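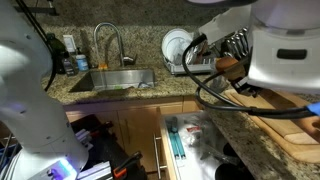
1/ Notes on hard water in a kitchen, written up after a long spell on the Brundcombe supply. Mostly chemistry, some plumbing. No product recommendations.

2/ Hardness is dissolved calcium and magnesium. It is usually given as mg/L of calcium carbonate equivalent, or in grains per gallon. The two scales get mixed up constantly, so check the unit before you set a softener.

3/ My cheap TDS meter reads 777 ppm at the kitchen tap. That is not a hardness figure. The meter measures conductivity and multiplies by a fixed factor. Sodium, chloride and sulfate all push it up. A titration kit will give you hardness itself – count the drops to the color change and use the table on the box. 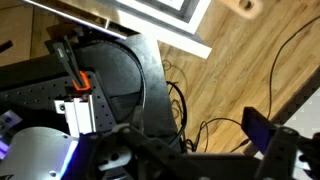
Same warning for softened water. Ion exchange swaps calcium for sodium, so the TDS reading barely moves. People see that and return a softener that works fine.

4/ Scale forms mainly where water is heated. Bicarbonate breaks down, carbon dioxide leaves, and calcium carbonate drops out. Unlike most salts it gets less soluble as the temperature rises. Kettles and water heaters scale first, cold lines much later.

5/ The other route is evaporation. A drop left on a surface dries and leaves everything it carried. Faucet tips and the ring around a drain are the usual spots, plus any seam that stays damp.
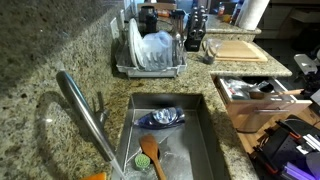
Wiping dry removes the minerals while they are still in solution. It takes a few seconds and beats every spray I tested in October.

6/ Descaling a kettle: 20 grams of citric acid, enough water to cover the element, warm but well short of a boil. Near boiling you can get calcium citrate, a white deposit that is harder to shift than the scale you started with. Rinse twice.

7/ Vinegar works but it is weak and it smells. The Duggan descaler sachets I had in the drawer list citric acid as the only active ingredient, so you may as well buy the powder.

8/ Keep acids off marble and limestone entirely. Granite is mostly quartz and feldspar and holds up better, but some slabs sold as granite contain calcite, and sealers vary. Test a hidden spot. On stone I use a plastic scraper and a neutral cleaner.
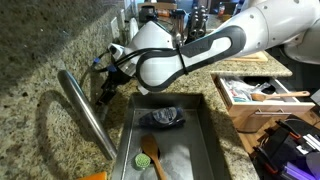
9/ Stainless steel tolerates citric acid well. What it does not like is chloride, so no bleach left standing on it. Brown specks on a new sink are often iron from somewhere else, e.g. steel wool fragments.

10/ Aerators: unscrew, soak in citric acid solution, brush the screen, refit. Note the order of the parts as they come out. Mine has a flow restrictor that only seals one way up, and I have had it in wrong more than once.

11/ Still open: whether a scale inhibitor cartridge is worth fitting on the heater feed. I have a Fledesus unit on the bench and no baseline data yet. Will add to this thread when I do.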